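April, evening

The rain stopped at four and I opened both windows. I have now lived eleven weeks in Kurkine, and I still write the date the wrong way on forms. Today I want to write down about the language course and the bread, before I forget the order of things.

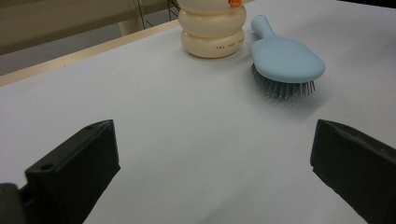
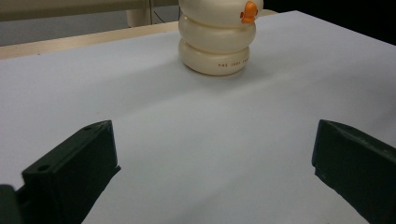
The course is in the old post office on the hill. I go there two evenings, and on the other evenings I am supposed to study at home, which I do until I get hungry. Our teacher wants us to keep a diary in English. She will not read it. She says that if we know she will read it, we will write only sentences we are sure of. I understood the idea, but I am a person who likes to be sure, so I sit here with the dictionary open anyway.

Tonight's lesson was the past perfect. I had studied it at school, many years ago, and I had forgotten it (I notice that I just used it two times, so something stayed). We had to tell a small story about a mistake. I told the one about the bus. In my first week I took bus 9 in the wrong direction and went all the way to Prultent, where the line ends beside a lake. I had left my phone at home. The driver drank his tea, ate half an apple and then drove me back, and he did not want a second ticket. While I was telling it I searched for the word "shore" and said "the skin of the lake." The others liked it better than the right word. I wrote it on the back page of my notebook.

After class I walked home by the lower road and bought flour. The small shop sells only one kind, so I go to Novusa, the big store after the bridge, where there are so many kinds that I stand in front of them like in front of a train timetable. I took the dark rye again. At home my aunt never bought flour in a bag smaller than what she could carry with two arms. Here I buy one kilo and feel a little ashamed, as if I am only playing at baking.

The bread is a longer story. I started a sourdough in my second week, and it smelled of nail polish. The second one grew a gray skin. The third is alive. I feed it in the morning before work, one spoon of rye and one spoon of water, and by noon it has climbed up the glass. Last weekend I baked with it for the first time. The loaf was flat like a plate and so sour that my eyes closed, but the crust was correct. It made the sound that a crust should make when you press it with a thumb. I ate three slices with butter and salt, standing up. I was happier than the bread deserved.

Today I mixed a new dough with less water. It is under a towel now beside the heater. I must fold it again at nine and once more at ten, and then it goes to the fridge for the night. I write this so that I will read it and remember.

I also counted my money this afternoon, because the end of the month is near. I have 2,151 in the account, and rent will take 1,252 of it. I had hoped for more. In winter I made a plan to save 4,000 before the autumn, for the ticket home and for presents, and I think now the plan was made by somebody who had not yet bought winter boots. I can perhaps give up the coffee near the office. I do not want to give up the course.

There was a letter from home too. It had been sent in February and it looked tired. My mother writes that the plum tree by the gate broke in the wind, the big branch on the side of the road, and that they have cut it and stacked it for the stove. She wrote four lines about the tree and one line about her knee. I know her. The knee is worse than the tree. I will call tomorrow and ask about the tree first, and then she will tell me.

New words from today: shore, stale, to proof (for dough, this surprised me), to make do. The last one I do not feel completely yet. You make do with something, but what do you make? I will ask in class.

It is five minutes past nine. The dough – I forgot the dough.

Later. Folded it. It is softer than last time and does not stick so much to the hand. The rain has started again, so I closed the window on the street side and left the other one open a little.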